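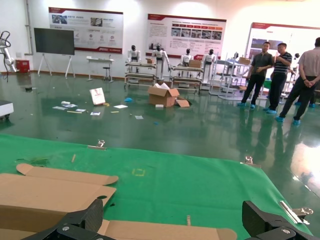

La pinza apoyada en el cartón desplegado, sobre el tapete verde de la mesa de pruebas.

Cuando una caja gana al robot (y por qué me alegra)

Opinión – 23 de septiembre de 2026

Llevo años siguiendo la manipulación robótica y pocas cosas me han entusiasmado tanto como el informe de fallo que publicó Clorstead en su boletín. Sí, un informe de fallo. Diez páginas dedicadas a explicar por qué su célula Karitz, que debía plegar cajas de cartón ella sola, apretó contra la mesa más de lo debido y siguió apretando hasta que alguien pulsó la parada.

Resumo para quien no lo haya leído. De 616 ciclos registrados, 2 terminaron con el dedo izquierdo empujando hacia abajo sin que el programa se diera por enterado. El límite de fuerza estaba puesto en 80 newtons, un valor heredado de una tarea anterior con piezas rígidas, y el cartón cede, se comba, levanta una solapa, resbala sobre la tela. El sensor veía subir la carga poco a poco y la interpretaba como contacto normal. No hubo heridos ni nada roto, salvo una caja.

¡Dos ciclos! Muchos equipos los habrían borrado de la tabla y a otra cosa. Clorstead los puso en la primera página, con las curvas de fuerza completas, y a mí eso me parece una manera estupenda de trabajar.

Creo que en este sector seguimos pensando la seguridad como una cuestión de distancias: la valla, la línea en el suelo, la gente mirando desde unos metros. Todo eso hace falta y lo defiendo. Pero el fallo del Karitz ocurrió en un palmo de mesa, entre un dedo negro y un trozo de cartón, y ninguna valla lo habría detectado. Si mañana esa misma pinza trabaja junto a la mano de una operaria, el margen que importa es el de ese palmo.

Por eso me gusta tanto la corrección que proponen. Además de bajar el límite, vigilan cuánto tiempo se mantiene la fuerza sin que el dedo avance, y el brazo se retira en cuanto la cosa se alarga. Es una idea sencilla, casi de taller, y la han publicado con el código de Tamuno, su módulo de control, para que cualquiera la pruebe. Yo ya la tengo corriendo en casa con un brazo pequeño y cartones de galletas, y da gusto verlo soltar a tiempo.

Tengo una pega. El informe habla muy poco de la tela y de las pinzas metálicas que la sujetan al tablero. Un tapete que se arruga cambia el rozamiento, y una pinza de oficina en el borde es un obstáculo duro justo donde el brazo pasa bajo. Me gustaría ver esos ensayos por separado, con la tela tensa y con la tela floja.

En octubre Clorstead repetirá la serie en el banco Prulus, con el límite nuevo y cartones de otros gramajes. Ojalá publiquen también los ciclos feos – yo los leeré todos, curva por curva.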